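I drove up to the Agbeko open day with my sister-in-law's thermos of coffee between my knees and a list of questions on the back of an envelope, most of which never got asked (my own fault, I talk too much when people are friendly). We run a small packing room, and we've been putting off writing proper rules for our handheld grippers for longer than I'd like to admit. When the invitation said the whole afternoon would be given over to "how we work and what we write down," I signed up the same evening.

The building is easy to miss. You turn in after the tire shop, go past what I'm fairly sure is a dance school, and look for a green door. Inside they give you a sticker with your name and a sheet of house rules, and they wait while you read it! I've been to plenty of places where you sign something on a clipboard without looking. At Agbeko, the woman at the door asked me which rule I thought was the oddest, and I said the one about sleeves, and she told me the story of a cardigan and a linkage that I won't repeat, except to say that the cardigan lost.

## The rules on the wall

Milovan Petek led our group. He wrote most of the working rules himself, on a single page, and he was very open about the fact that the first version was far too long. It ran to so many headings that people kept it in a drawer. The page they use now is taped up at every station, and I copied down as much as I could:

- Sleeves above the wrist, no rings, no lanyards.
- Check the pins and the finger pads before the first pick of the day and again after lunch.
- Cables go where you can see them and where you won't be turning.
- No names, letters, or addresses on anything that goes on the table.
- If you drop it, leave it dropped and carry on to the next one. Mark it in the log.
- Anyone may stop a session, and no one has to explain why.

The one about drops got us talking for a good while. A gentleman from Jirbridge, who was there with two colleagues and asked the best questions of the day, wondered if it didn't make the records look bad. Milovan said yes, it does, and he'd rather have them look bad. When people go back and fix a drop without writing it down, you end up with a log that tells you your hands are better than they are. I've been chewing on that ever since, because I know exactly which of our own logs are too pretty.

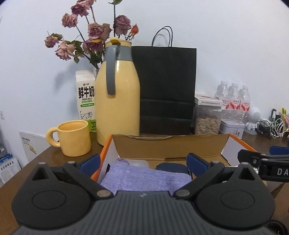
We moved on from there to the matter of table setup, where I expected to be bored and wasn't. Their rule is that a table should look like one that people use. You don't clear it off to make the job easy, and you don't pile it up to make it hard. Drinks are the exception everyone argues about. Agbeko allows closed bottles and flasks at a station but wants anything open kept well away from power leads, and Milovan admitted this is the rule he has to repeat most often. (In our room it would be me he was repeating it to.)

Soft things got a discussion of their own. Mesh bags and anything with a drawstring have a way of catching, and their advice is to come in slowly, close on the body of the bag, and lift a little before you lift a lot. If the string gets around a pin, both hands stop. They use the same words for it every time, "hands still," so that a new person on a neighboring station knows what is meant without having to turn and look.

## Wear, and a bit of arithmetic

The finger pads were the part I'd really come for. Agbeko changes theirs after about 2000 picks, or sooner if someone can feel a difference, and the old pair goes in an envelope with the date on it. I asked whether the count was based on anything, and Milovan laughed and said it was based on the month they didn't have one. Revberg, whose people were sitting behind me, change theirs by the calendar instead, and there was a friendly back-and-forth over that which ran straight through the coffee break. I lean toward counting, myself, but we'd need someone to do the counting.

New people do 100 practice picks with somebody beside them before they work alone. Nothing from the practice goes into the records. I liked that very much, and I think it would have saved us some grief back in March.

A few notes for anyone thinking of going to the next one: parking is on the street, the stairs are steep, and lunch was a good lentil soup with not quite enough bread. Bring your own rules if you have them. They set aside the last part of the afternoon for reading each other's pages out loud, and I was sorry to have only my envelope. The Jirbridge group let me take a copy of theirs, which has a nice short section on lending equipment between rooms, and I've promised to send them ours as soon as there's one to send.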